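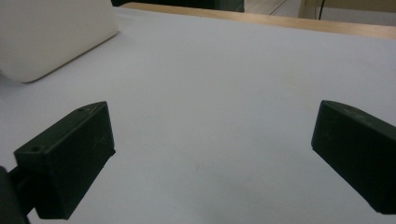

Junio, por la noche

He vuelto a la oficina de empleo. La cita era a las nueve y me han atendido casi a las diez. La orientadora ha sido correcta, ha abierto mi ficha y me ha dicho que me toca entrar en el programa de «activación», que dura 20 semanas. Le he preguntado si era voluntario. Ha contestado que sí, pero que si lo rechazo puede afectar a la prestación. Se lo he preguntado dos veces para asegurarme de haberlo entendido y las dos veces ha dicho lo mismo.

El curso lo lleva una empresa que se llama Studeck. Las prácticas son en Plindano, en el almacén del polígono, a dos autobuses de casa. Las primeras semanas son de aula: «competencias transversales, actitud proactiva y marca personal». Llevo trabajando desde los diecisiete años, siete de ellos en la imprenta Montoya, hasta que cerró. En la ficha figuro como «perfil sin cualificación actualizada». Pedí que añadieran lo de la imprenta y me dijeron que el sistema no tiene esa casilla, que lo ponga en observaciones. Lo he puesto en observaciones.

De dinero, lo siguiente. Mientras dure el programa sigo cobrando los 960 euros, y Plindano no paga nada, porque consta como formación. El transporte se puede reclamar al final si se guardan todos los billetes y se ha asistido a todo. El horario es de ocho a tres. He hecho la cuenta de las horas y sale peor que cuando repartía propaganda. Además, en el turno de tarde de ese almacén había gente con contrato hasta hace poco, según me contó una vecina que estuvo allí. No sé si una cosa tiene que ver con la otra. Lo apunto para preguntarlo.

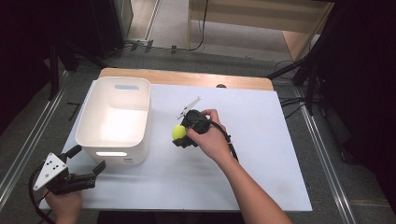
Por la tarde he leído el convenio entero, con los anexos. El anexo 2 es el que enumera lo que se supone que voy a aprender: «manipulación de elementos», «gestión del espacio de trabajo» y «orientación al resultado». No dice nada de carretilla, que es el carné que piden en todas las ofertas y el único que me serviría. Tampoco pone quién me evalúa ni si al acabar hay examen. Con esa manera de escribir, sostener una pelota de tenis con una pinza junto a una caja blanca vacía también sería manipulación de elementos, y la caja contaría como gestión del espacio. He subrayado los tres puntos y he escrito al lado «¿qué título dan?».

Después he llamado a Studeck. Me ha salido una grabación, luego música, luego un chico que no sabía lo que era el anexo y me ha dado un correo. He escrito al correo. Me ha llegado una respuesta automática invitándome a descargar la aplicación Wedus, donde hay que fichar cada mañana y valorar el día con una cara. La he instalado. Me pide permiso para saber la ubicación, también cuando no la uso. De momento le he dicho que no, y entonces no deja pasar de la segunda pantalla.

He hablado con los de la asamblea de parados del barrio. Se reúnen a las siete en el local de la calle de atrás. Hay otros dos en el mismo programa y uno lo terminó en febrero. Dice que en todo ese tiempo montó cajas y barrió, que el diploma se lo mandaron en un PDF con el apellido mal y que luego no cogieron a nadie. Me han recomendado pedirlo todo por escrito, también la frase de que es voluntario. Tienen un modelo de instancia. Me he traído dos copias.

Mañana a primera hora paso por el registro con la instancia y la fotocopia del DNI. Tengo que buscar los certificados de la imprenta, creo que están en la carpeta azul del armario. Falta también comprar el bono de autobús. He cenado tortilla y me acuesto ya.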